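Unit 6: Twinning agreements and how towns keep them going
Handout, Local Government and International Links
Irena Szulc

Read this before the February seminar. It covers what a twinning agreement is, who signs it and what tends to happen after the signing.

What the agreement says

Most agreements are short. The one between Rilleso and Jellis fits on a single page and has 6 clauses. It names the two towns, lists areas of shared interest (schools, small business, public transit) and says that either side may withdraw with written notice. It creates no budget. Money has to be voted separately by each council, every year.

Students often assume the agreement is a treaty. It is a statement of intent between two local authorities, and in most countries a court would not enforce it.

Who does the work

In a large city there may be an international office. In a town the size of Rilleso the job usually falls to one person in the mayor's office, who also handles press and events. When that person leaves, letters go unanswered and the link can lapse without any formal decision.
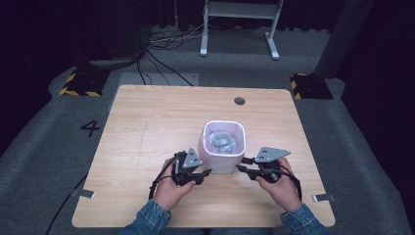
A lapsed link can be picked up again. The usual steps are an exchange of letters between mayors, a short visit and a new work plan. The work plan matters more than the visit. Look for named contacts on both sides, a date for review and at least one activity that is already paid for.

Case: the Flusesix exchange

Flusesix was a school exchange set up under the Rilleso–Jellis agreement. It took 17 students in its first year and ran on host families – there was no hotel cost. Cieślak's study (in the reader) puts its survival down to the teachers, who kept in touch during the years when the two councils did not.

For the seminar

Read Cieślak, the first chapter only. Write 200 words on this question: should a council end a twinning link that has had no activity for a full term of office? Bring a printed copy. The discussion will take 60 minutes.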